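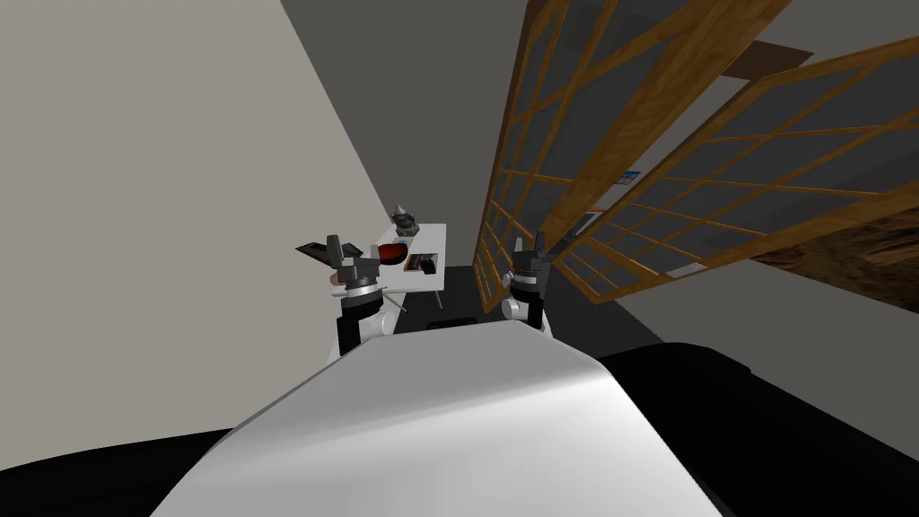 Ofertas de empleo › Operaciones y almacén

Mikereck busca operadores para la supervisión de robots de dos brazos. La recogida de mesas, que antes se hacía a mano, pasa al robot; la persona prepara las tareas en simulación, revisa los fallos e interviene cuando hace falta – no se exige saber programar.

Hay 4 plazas, con 5 semanas de formación pagada. El personal actual tiene preferencia.

Candidaturas a Ibrahim Iyamu hasta el 5 de julio de 2024.

© Mikereck | Contacto | Volver arriba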